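Drutcombe Robot Cell: Good Practice for Computer Disassembly
Progress report to Lasico, Friday, October 18, 2019

In this period we worked mainly on the written rules for the robot cell. The task we used for testing them is work inside an open desktop computer, near the drives.

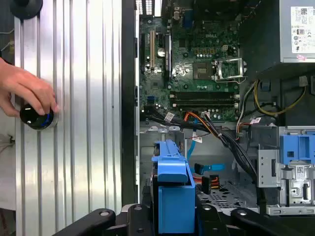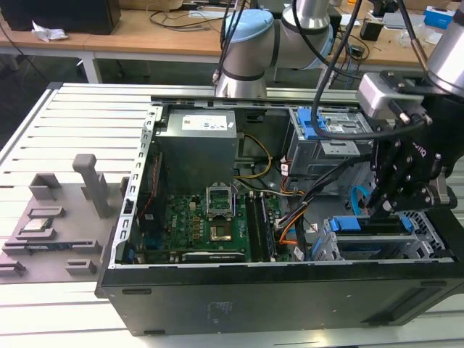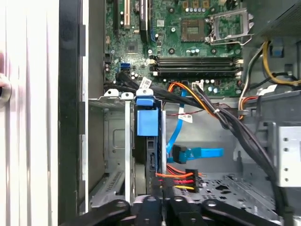
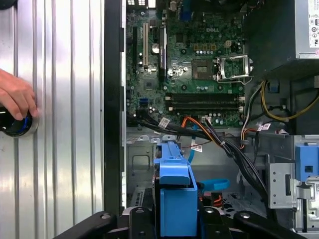
Work at the Drutcombe cell: desktop computer with the side removed and the gripper at the case.

The draft has now 38 rules. Three of them are still open:

1. Hands near the robot. The present text says only "keep a safe distance", and operators understand it differently. We propose that a hand may enter only when the arm is in hold mode, and that a second person confirms it aloud.

2. Cables. Zupan asks that the path of the gripper is checked against loose cables before each run. We agree, but the check must be short.

3. Stop button. Its position must be the same in the Lakgate cell and in ours.

The cost until now is 1295 dollars, mostly for printing and for training hours. This is inside the plan.

We will send the next version of the rules in March. Before that, we kindly ask for your comments on rule 1.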